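The election observer had been home from Burura for less than a month when we met, and she still reached for her phone every time it buzzed, in case it was one of the drivers. She had asked that we leave her name out, partly for the sake of people she worked beside and partly, she said with a laugh, because her mother reads everything and would only worry all over again.

We settled in with a pot of tea and I asked how she came to be there in the first place. "I said yes before I knew where it was on the map," she told me. "I'd done two missions before, both of them in places with paved roads and a hotel with a pool, so I thought I was terribly experienced." Burura, for readers who haven't followed it, is the northern province that had gone without an elected assembly since the governor dissolved the last one. The November vote was meant to put that right, and 52 seats were up.

Her team was given the district of Mnguni, with 245 polling places spread over hill country where a short distance can eat a whole morning. "You learn to stop asking how far," she said. "You ask how long, and then you ask whether it rained."

What surprised her most was the patience. At one school the doors opened late because the ink hadn't come, and the line just stayed where it was, grandmothers sitting on upturned buckets, somebody passing around boiled peanuts. "I kept waiting for people to get angry, and they had every right to," she said. "One lady told me she had waited six years for this, so she could manage until lunch."

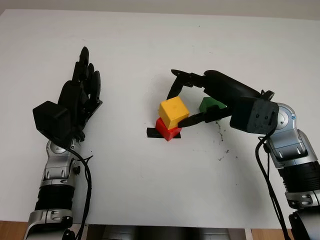

By our Africa correspondent
10 December 2025

I wondered if the patience had lasted through the count, and she took her time before answering. The first night went smoothly, she said, with tallies read out loud by lamplight and taped to the door for anyone to copy. The trouble came further up the line, when the sheets went to the district office and 13 of them came back with totals that didn't match what had been read aloud.

"Now, I want to be fair about this," she said, and she set her cup down to say it. "Tired people make mistakes. I've added up a column three times at four in the morning and gotten three answers." Most of the differences were small, and the district officer agreed to reopen the bags in front of both parties. But in 10 of those places the change ran in the governor's favor, and she put that in her report in plain words.

The report hasn't been published yet, and the opposition has already called the whole mission a whitewash, while the governor's people call it meddling. She seems fairly untroubled by either. "If you want to be thanked, go and run a bakery," she said.

We talked for a while about the road out through Petavetti, where her car was held at a checkpoint overnight and the soldiers, who were very young, shared their rice and wanted to know about snow. She is fond of the place – fonder than she expected to be – and she worries about what happens when the new assembly sits and has to decide whether the governor can stay on for another term.

Would she go back? "They've asked me already," she said, and poured us both the last of the tea. "I told them I'd need better boots."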